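Snacks, a white table and the shelf by the sink

2022-06-12

I started keeping the snacks in the upstairs room in order back in March, when the old system stopped working. The old system was a cardboard box on the floor by the door. Whoever went to the store filled it up and whoever was hungry dug through it, and the crumbs at the bottom of it were their own layer of history. I threw the box out and I have been doing it differently for long enough now that I can write down what I do.

The room first. We are on the top floor of the Itholm building in Brusovbridge, on the side that gets sun. The windows have white roller blinds and I keep them down for most of the day. With the blinds down there is still plenty of light to work by, it just comes through soft, and chocolate on the table doesn't go shiny and strange by lunchtime. Before I figured that out I lost a whole bag of peanut butter cups. They were eaten anyway, with a spoon, but I don't count that as a success.

The table is white and smooth and I like it a lot for this job. On a white table you see everything. Salt, sesame seeds, the little corner you tear off a packet and forget. It gets wiped twice, once before anything is laid out and once after. I use a damp microfiber cloth and a drop of dish soap, then a dry cloth. I tried the spray cleaner that was under the sink and it left a film that picked up fingerprints, so that went to the hallway. There is a faint seam in the tabletop and crumbs like to settle there. A dry toothbrush gets them out. Run it along the line toward you, then wipe.

Then I lay the packets out flat. This is the part people tease me about, and it does look like I am playing cards with myself. But a packet standing in a box shows you its top edge and nothing else, and the top edge of one snack packet is much like the top edge of any other. Flat on the table you can read the front, flip it over, and find the date. The date is never where you expect. On the Hattar rice crackers it is under the flap of the back seam. On the dried mango it is stamped along the bottom in pale gray ink on silver, and I need to tilt it toward the window to read it.

My sorting goes like this:

Anything past its date goes in the trash. I used to be relaxed about that and then there was a bag of walnuts in April that tasted like paint.

Anything with less than 2 weeks left goes in the front basket, which sits right at hand height. People take what is in front.

Everything else goes in the bins on the shelf, sweet on the left, salty on the right. Nuts have their own bin with a lid because of allergies. That one has a label on it in big letters and I don't let anything else live in there, even for an afternoon.

The bins are the clear Vornalex ones, the shallow size. I bought the deep size first. They looked like better value and they held a lot, and that was the trouble with them - a deep bin is the cardboard box again with nicer sides. In the shallow ones the packets stand in a single row. I took the deep ones home and they have yarn in them now.

Color turned into a bigger help than I planned on. I don't read labels when I'm hungry and I doubt other people do. I go for the blue one. So I try to keep packets that look alike apart from each other, especially when one of them is spicy. We had two kinds of roasted chickpeas for a while in nearly the same green, and one of them was plain and the other one was definitely not. Those got moved to opposite ends of the salty bin after a complaint.

Small packets beat big bags for a shared room. I held out against this because the big bags cost less and make less trash, and I still feel bad about the wrappers. But a big bag gets opened, folded over, clipped with a binder clip, and then left. By the third day it is stale and there is still a third of it in there and it sits until I throw it out. With small packets you open one, eat it and that's the end of it. I set a limit of 300 calories for anything in the front basket, mostly so that the basket stays small things and doesn't fill up with muffins. Muffins go on a plate and are gone in an hour, they don't need a basket.

Some things I have quit buying:

Anything with powdered cheese on it. It gets on the table, then on the chairs, then on the blinds pulls. I don't know how it gets to the blinds.

Seaweed sheets. I love them, but half the packet is a plastic tray and the flakes travel.

Granola in pouches. Too much static. It jumps.

Gum, after I found where it goes.

The cups are a separate fight. They come into the room full of tea and they stay there. I don't mind a cup on the table while I'm sorting, but I move it to the far edge first, away from my elbows. I learned that one with a carton of crackers and a full cup of black coffee. The crackers did a good job of soaking it up, I will say that for them.

I shop on a 6 week cycle for the dry things, and restock the front basket whenever it looks thin. I don't keep a list by name of who likes what. I tried that in March and it turned into people asking for things, and then asking why the things weren't there yet. Now there is a notepad on the side of the shelf and anyone can write on it. If the same thing shows up more than once I buy it. Somebody keeps writing "pie."

The whole job takes me 12 minutes if I don't stop to eat anything. Wipe, lay out, check, sort, put back, wipe. I usually do it in the morning while the kettle is going, and I keep a podcast on low. It's a nice stretch of time. You get to put things in rows and then the rows stay that way until lunch.

Next I want to do something about the drawer under the shelf, the one with the sauce packets. It opens partway and then catches on what I believe is soy sauce. I've been putting it off. If you have a good way of storing sauce packets that isn't a jar, leave me a comment - I tried a jar and it's all ketchup on top no matter how much I shake it.

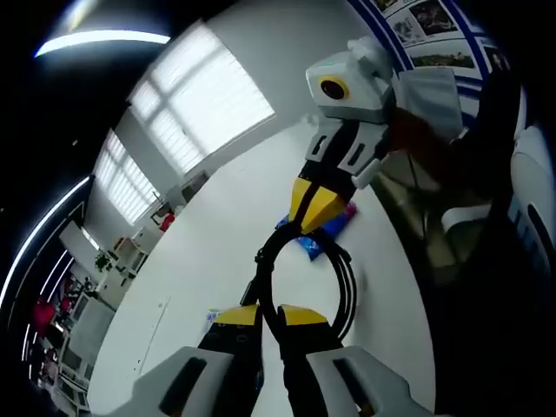 Top Floor Snack Club | Itholm Building, Brusovbridge

The blue packet with the pink-purple band is the kind of wrapper I like for the front basket. You can spot it on a white table from the doorway, and you don't mix it up with the green ones. The notepad is still on the side of the shelf, and the pen is on a string now, so please leave it there.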